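Wrist camera and fixed cameras disagree on where the cubes are, what should I check first?

Posted by Sobia Marwat on 2/16/24
Tags: hand-eye calibration, perception, pick and place

Hi all! I've been chasing this one for a while and I'm running low on ideas. We run a tabletop pick setup (cubes, toy fruit, a bowl, a wooden tray) and the perception side is Trivari feeding object poses to our planner, which is Grelby with a pretty stock config. The fixed views give me a pose I like. Then the arm moves in, the wrist camera re-estimates, and the pose jumps by around 13 mm, sometimes toward the window and sometimes away from it. Big enough that a finger comes down on top of a cube every so often.

What I've done so far: reran the hand-eye calibration with 500 samples, swapped the wrist lens settings back to the ones from November, and turned off the pose smoothing in case it was hiding something. The jump is still there. It's worse on the see-through plastic pieces and worse when the sun gets onto the table, but I see it on the solid ones too (just less). Views below in case somebody spots something dumb.

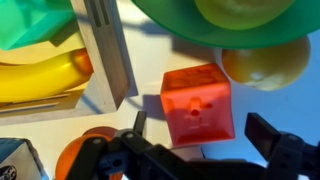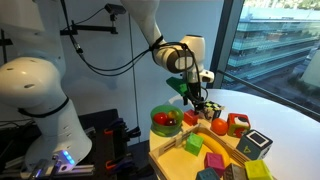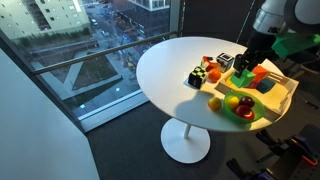
The setup from the wrist camera and from two wider views. The see-through cube with the plus sign in the first one is my worst offender.

Is it worth redoing the calibration again, or am I looking in the wrong place? Also, does anybody know if Trivari trusts depth or color more when they don't agree? I couldn't find it in the docs.

kohlhase_fan

Had the same thing, it was the calibration. Do it again with more poses and tilt the wrist more between them.

Saster

I'd leave the calibration alone for a day and look at your timestamps. If you're reading the arm pose when the image arrives and not when it was exposed, you get an offset that depends on which way the arm was traveling, and "sometimes toward the window, sometimes away" sounds an awful lot like that to me. Easy test: drive to the same viewpoint from the left and then from the right, log the pose while the arm is still moving, then stop for 2000 ms and log it again. If the two stopped readings agree and the moving ones don't, it's time sync and no amount of calibration samples will fix it.

The translucent cubes are a second problem, I think. Depth on that kind of plastic can be pretty bad, you get points from the surface behind or no points at all. And look at the shadow next to your cube in the wrist view, it's dark with a crisp edge. If your segmentation is color based I'd bet the mask is grabbing some of that and dragging the centroid over. I'd dump the masks to disk and just scroll through them for a bit. Boring, but I've found more bugs that way than any other (a shade on the window is also cheap!).

For the Trivari thing, on my version there's a per-class depth weight in the fusion config. Mine is at the default for everything except the clear parts, where I set it to zero and let it fit the cube edges in the color image against the known table height. You need a decent table plane for that, so refit it first.

Sobia Marwat

Thank you Saster!! Ran the left/right test this afternoon. The moving readings are all over the place and the stopped ones are within 2 mm of each other, so yep, I was stamping on arrival. Fixed that in the driver and the solid cubes look good now. The see-through ones still wander, so masks are next. I'll post a few if I can't make sense of them.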